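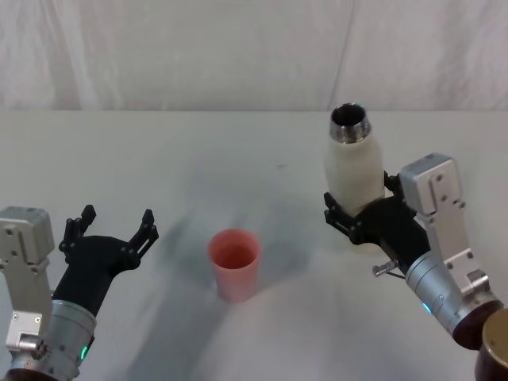 Fig. 1. Gobelet rose en plastique, vide, posé droit.

Service et manipulation des contenants
Fiche de cours 4 : verser d'une bouteille dans un gobelet
Enseignante : Loredana Gatti, salle 314

Cette fiche reprend la partie pratique de la séance. Elle est à relire avant l'évaluation de juin, avec la page 47 du polycopié d'Ubaldo Zanetti.

1. Le récipient qui reçoit

On commence toujours par placer le récipient à remplir. Il est posé à plat, ouverture vers le haut, à distance du bord de la table. Un gobelet évasé comme celui de la figure 1 a une base plus étroite que son ouverture. Il offre une cible assez large, mais il bascule facilement si le col de la bouteille appuie sur le bord. En plastique, et vide, il est en plus très léger.

Vérifications avant de verser :
- l'intérieur est propre et vide ;
- le plateau est stable et sec ;
- l'espace autour du gobelet est dégagé ;
- un chiffon est à portée de main.

Pour les exercices, le niveau de remplissage est fixé aux trois quarts de la hauteur. On ne remplit jamais à ras bord un gobelet qui doit ensuite être déplacé.

2. La bouteille

Le bouchon est retiré avant la prise définitive et posé à l'envers sur le plateau, hors de la trajectoire de la bouteille. On saisit le corps dans sa moitié inférieure ou au milieu, jamais par le col. Une prise trop haute oblige à lever le coude et fait perdre le contrôle en fin de mouvement.

Les bouteilles mates et claires posent une difficulté particulière, car le niveau du liquide se lit mal à travers la paroi. On l'estime au poids, en soulevant la bouteille une première fois sans l'incliner.
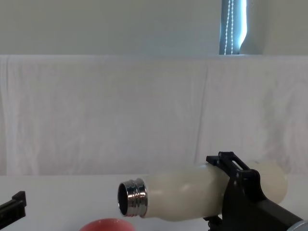 Fig. 2. Bouteille à l'horizontale, sans bouchon, col métallique fileté.

3. L'inclinaison

Le mouvement se décompose en trois temps : approche, inclinaison, redressement. Pendant l'approche, la bouteille reste presque verticale et le col vient au-dessus de l'ouverture du récipient. On incline ensuite lentement, jusqu'à l'apparition du filet, puis on garde l'angle.

À l'horizontale (fig. 2), une bouteille pleine se vide par à-coups : l'air entre par le même orifice que celui par lequel le liquide sort. Cette position est donc réservée à la fin du contenu. Avec une bouteille bien remplie, on s'arrête nettement avant.

Le filetage demande de l'attention. Les dernières gouttes s'accrochent aux reliefs du col et coulent le long du corps au redressement. Une légère rotation du poignet, au moment où l'on relève la bouteille, limite ces coulures. On essuie le col avant de remettre le bouchon.

4. Reposer et ranger le poste

La bouteille est reposée debout, en retrait du gobelet, de façon qu'une main puisse prendre l'un sans heurter l'autre. L'objet le plus haut se place derrière. 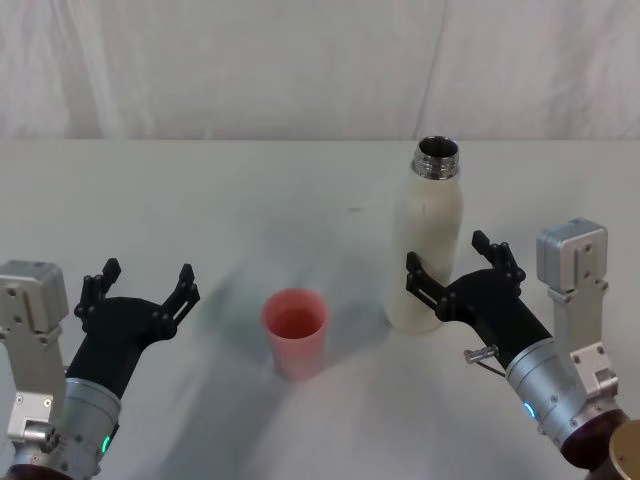 Fig. 3. Bouteille debout, à droite du gobelet et plus loin sur la table.

Si la bouteille doit resservir dans la minute, elle peut rester ouverte. Dans les autres cas, on la rebouche tout de suite.

5. Exercices

a) À l'eau froide, remplir un gobelet aux trois quarts en un seul versement. Recommencer quatre fois et noter les écarts de niveau.
b) Même exercice de l'autre main.
c) Verser avec une bouteille pleine, puis avec la même bouteille presque vide. Relever l'angle auquel le filet apparaît dans chaque cas.
d) Répéter l'exercice a) avec un bol. Comparer les éclaboussures sur le plateau.

Les relevés sont à rendre sur la grille distribuée en séance, un exemplaire par binôme. Les gobelets sont rincés et retournés sur l'égouttoir avant de quitter la salle.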